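About Aller Laundry

Hi, and welcome! I started Aller as a wash-and-fold service and it has grown into a wash-and-fold service with opinions. We pick up your laundry, we wash it, we dry it, we fold it, and we bring it back to your porch in a bag you can carry with one hand. We cover Galden and most of Rolland, and if you live out past the reservoir, send me a note and we'll see what we can do. 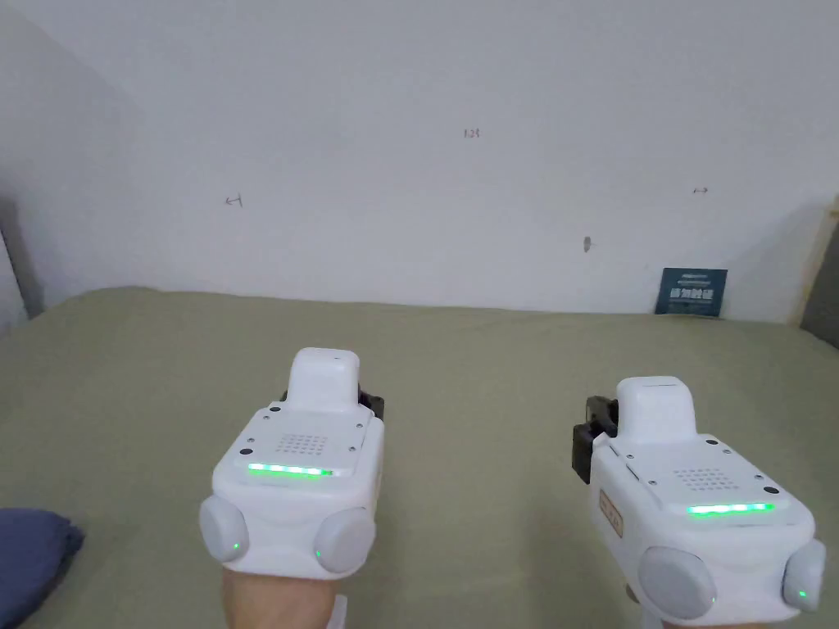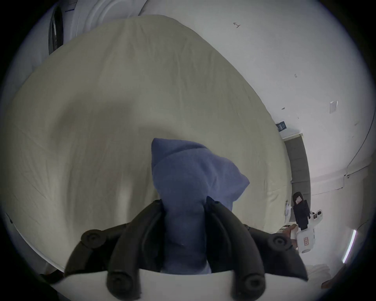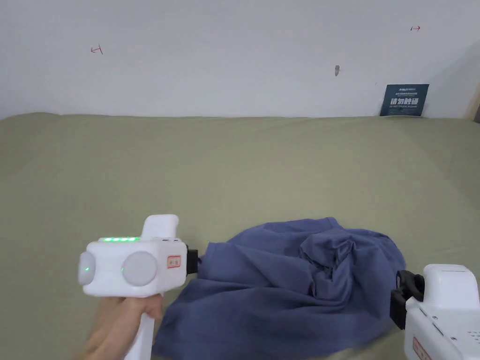
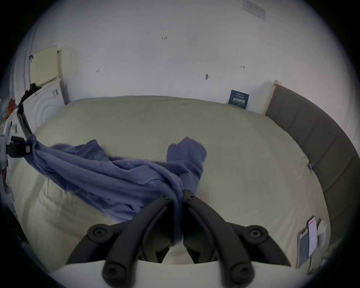
How I got into this

I used to do the books for a furniture store in Galden, and I was good at it, and I was bored silly by it. What I liked was coming home and folding. I know! My sister had twins that year and I started taking her laundry home with me on Sundays, mostly so she could nap, and I'd put the radio on and work through the whole pile. Then her neighbor asked if I'd do hers for money. Then the neighbor's mother. By November I had 14 households and one very tired washing machine, and I gave notice at the store.

The first couple of years I did everything out of my own place, with bags lined up down the hallway and the dog sleeping on whichever one was softest (never a customer's bag after the first time, I promise, we got a gate). After that I rented a proper space on the Rolland side, and we've been there ever since.

How we fold

People ask about this more than anything else, so I'll go on a bit.

We fold wide. A T-shirt needs more room than you'd think if you want the sleeves to lie right, and I got tired of working on a counter where half of everything hung over the side. With a big flat area you can throw the shirt down, find the shoulders, shake it once and smooth it out from the middle. A plain sheet underneath keeps zippers from catching, and it goes in the wash with everything else at the end of the day.

T-shirts get folded in thirds and then in half, unless you tell us you're a roller. Lots of you are rollers. Put it on your card and we'll roll them. Towels are thirds the long way and then thirds again, with the edges tucked inside. Fitted sheets I do myself when I can, and they come out as a rectangle most of the time. Socks get paired and folded over once at the cuff, and we don't ball them up because it ruins the elastic. Single socks go into a little paper bag with your name on it and come back with the rest. If the other one shows up the next week, we match them for you, and I get much too excited about it.

Dark blues and blacks are turned inside out before they're washed and stay that way through the dryer. It adds time at the folding end, turning everything back again, but your navy shirts will stay navy a good while longer.

The Mudora bag

Every new customer gets one of our Mudora bags. I named it after the street I grew up on. It's a plain canvas drawstring bag with a wide bottom, so the stacks stay stacked on the way to your house. Fill it as full as you like as long as the string still closes. You get 2 when you sign up, one to fill while the other is with us, and if you lose one it's 12 dollars for a new one. Please don't use them for groceries. (You know who you are, and the cilantro took three washes to get out.)

What we don't do

We don't dry clean, and we don't take leather or anything with feathers. I'll do wool on the gentle cycle if the tag says I can and you say I can. We don't iron as a regular thing, though a shirt that's folded while it's still warm needs a lot less of it. Comforters are fine up to queen size. King size I have to send you elsewhere, sorry! I've measured the drum and it's just not happening.

Soap

We use an unscented powder for everybody and skip the dryer sheets. If you have a detergent you love, tuck it in the bag and we'll use yours, and it comes back with your clean things.

Signing up

We look after 80 households right now and I'd like to keep it close to that, so there's sometimes a short wait for a pickup day. The list opens again on 6th September. Send me your address, which mornings suit you and whether you fold or roll, and I'll write back myself, usually in the evening after the last bag has gone out.

Pickup is before nine and your laundry is home the following day by dinner. Leave the bag by the door, and if it looks like rain, put it somewhere covered.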